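Drucken | Per E-Mail senden

Die Beschaffung beginnt beim Greifer

Ein Kommentar von Shahzad Dogar
Aug 10, 2020

Wer in einem mittelgroßen Betrieb oder einem Institut Automatisierungstechnik beantragt, füllt ein Formular aus, in dem die erste Zeile »Gerät« heißt. Dort steht dann ein Roboterarm, mit Traglast, Reichweite und Wiederholgenauigkeit. Greifer, Fingerpaare, Beläge und Kabel landen weiter hinten unter »Zubehör«, oft als Pauschale. Diese Reihenfolge halte ich für falsch, und sie kostet in den Folgejahren mehr Geld, als bei der Verhandlung über den Arm je eingespart wird.

Der Arm ist das am besten spezifizierte Bauteil der Anlage. Zwei Datenblätter lassen sich nebeneinanderlegen, und nach einer Stunde weiß man, welches Modell passt. Beim Greifer geht das nicht. Hubweg und Greifkraft sind angegeben, aber ob ein Fingerpaar einen flachen Gegenstand von einer glatten Tischplatte aufnimmt, steht in keinem Prospekt. Ein Stielkamm ist dafür ein gutes Prüfteil: wenige Millimeter Höhe, ein runder Griff, ein gezahnter Kopf mit ganz anderer Geometrie. Ein weiches Hohlteil mit großem Durchmesser stellt die entgegengesetzte Forderung. Wer beides mit einem einzigen Fingerpaar abdecken will, muss das vor der Bestellung wissen, weil daran der Hub und damit die Baugröße hängt.

In unserem Haus wurde im vergangenen Planungsjahr die Anlage Destero beantragt. Der Antrag umfasste den Arm, die Steuerung, einen Tisch und eine Zubehörpauschale von 620 Euro. Die Pauschale war aus einem älteren Antrag übernommen worden, in dem es um eine Palettieraufgabe mit genau einem Kartonformat ging. Für Destero war dagegen eine wechselnde Sammlung von Haushaltsgegenständen vorgesehen. Die tatsächlichen Ausgaben für Greiftechnik betrugen am Ende des ersten Betriebsjahres 2.482 Euro. Darin enthalten sind zwei zusätzliche Fingersätze, Ersatzbeläge, ein Adapterflansch und eine Nachbestellung wegen einer falsch gewählten Lochteilung. Nicht enthalten ist die Arbeitszeit.

Man kann einwenden, dass solche Beträge neben dem Preis eines Arms nicht ins Gewicht fallen. Rechnerisch trifft das zu. Die Mittel kommen aber aus verschiedenen Töpfen. Der Arm wird investiv gebucht, die Beläge laufen über Verbrauchsmaterial, und dieser Titel ist im Oktober regelmäßig leer. Dann steht eine Anlage, deren Abschreibung weiterläuft, und wartet auf ein Gummiteil. Bei Destero waren es im ersten Jahr 127 Stunden Stillstand, die sich eindeutig fehlenden Greiferteilen zuordnen ließen. Stillstand durch den Arm selbst ist im Protokoll nicht verzeichnet.

Ähnlich verhält es sich mit handgeführten Greifern, wie sie inzwischen zur Aufzeichnung von Greifvorgängen benutzt werden. Sie gelten in der Planung als billig, da kein Arm daran hängt. Der Preis je Stück ist tatsächlich niedrig. Übersehen wird, dass mit jedem Gerät eine Kamera, ein Satz Finger, Speicherplatz und ein Arbeitsplatz mit gleichbleibendem Licht zu planen sind. Für das Vorhaben Tridero lagen zwei Angebote vor, eines von Quezada und eines von Aneo. Das Angebot von Quezada war im Grundpreis günstiger. Aneo lieferte die Finger als Einzelteil mit Zeichnung und Bestellnummer, zum Stückpreis von 824 Euro für das komplette Paar mit Aufnahme. Das klingt teuer. Eine Zeichnung bedeutet jedoch, dass die eigene Werkstatt den nächsten Satz fertigen darf und kann. Beim anderen Anbieter wäre im Verschleißfall die gesamte Handeinheit zurückzusenden gewesen, Bearbeitungszeit nach Vereinbarung.

Die Entscheidung fiel trotzdem zunächst für das günstigere Angebot, weil die Vergabematrix Ersatzteilversorgung mit fünf von hundert Punkten gewichtet. Erst nach einer Rückfrage aus der Werkstatt wurde neu bewertet. Ich mache der Einkaufsabteilung daraus keinen Vorwurf. Sie hat die Matrix angewandt, die ihr vorlag. Die Matrix stammt aus der Beschaffung von Werkzeugmaschinen, bei denen der Hersteller Ersatzteile über lange Zeiträume vorhält.

Mein Vorschlag ist bescheiden. Dem Antrag wird eine Teileliste vorangestellt: die Gegenstände, die gegriffen werden sollen, mit Maßen, Gewicht und Oberfläche, das flachste und das breiteste Stück zuoberst. Aus der Liste folgt der Greifer, aus dem Greifer samt Nutzlast der Arm. Fingersätze und Beläge werden für drei Jahre mitbestellt und investiv gebucht, soweit die Haushaltsregeln das zulassen. Wo sie es nicht zulassen, gehört ein fester Betrag in den Verbrauchstitel, und zwar mit dem Namen der Anlage versehen, damit er nicht im Sommer für Druckerpatronen ausgegeben wird.

Der übliche Widerspruch aus den Arbeitsgruppen lautet, man kenne die Gegenstände bei Antragstellung noch nicht. Für Forschungsvorhaben stimmt das teilweise. Dann genügt eine Spanne — kleinste Höhe, größter Durchmesser, höchstes Gewicht — und eine Angabe, ob weiche Teile vorkommen. Wer auch das nicht angeben kann, sollte einen Leihvertrag abschließen und den Kaufantrag um ein Jahr verschieben. Ein Arm, der ohne bekannte Aufgabe gekauft wird, legt die spätere Aufgabe fest, und das meist ungünstig.

Zu klären bleibt, wer die Liste prüft. In kleinen Häusern wird es die Werkstatt sein müssen, die an Beschaffungen bisher erst beteiligt wird, wenn der Flansch nicht passt. Eine Stunde Prüfzeit je Antrag halte ich für zumutbar. Sie müsste allerdings auf eine Kostenstelle gebucht werden können, und eine solche gibt es bei uns derzeit nicht.

Verwandte Beiträge
Leihen oder kaufen: Vertragsmodelle für Roboterarme
Verbrauchstitel und Investitionstitel richtig abgrenzen
Lochbilder und Flansche: ein Überblick für die Werkstatt
Was eine Vergabematrix leisten kann

Drucken | Per E-Mail senden
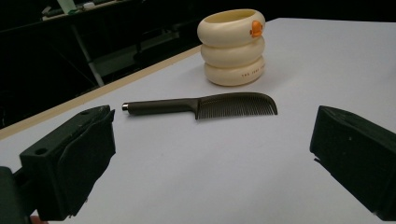 Sollten Ersatzfinger gleich mit dem Greifer bestellt werden?

Mindestens ein vollständiger Satz gehört in die Erstbestellung, dazu Beläge für die geplante Nutzungsdauer, sofern der Hersteller deren Lagerfähigkeit bestätigt.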